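3.2 Contrast between woven bedding and dark garments

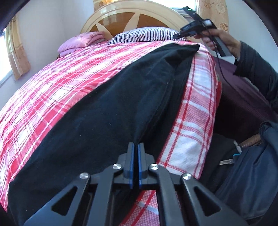
Figure 1. Dark folded cloth on a plaid sheet.

Lint transfer between bedding and clothing depends on fiber length, yarn twist and contact time. We surveyed 460 households in March and collected 1507 tape lifts from garments stored or laid on beds. Loose fibers were sorted by color under a stereo microscope, following the procedure of Ko and Wu. Pale fibers on black fabric were the easiest to score, and a pairing such as the one in Figure 1, with a black cloth over a sheet striped in white, red and pink, lets the source yarn be assigned by color alone. Pairings of similar shade were scored twice by separate readers.

Lifts with fewer than 2 fibers were excluded from the transfer model. Contact time was self-reported and entered as a categorical variable. Folded garments were sampled on the outer face only, so the values in this section understate total transfer for items that had been refolded before sampling.

2 comments
Share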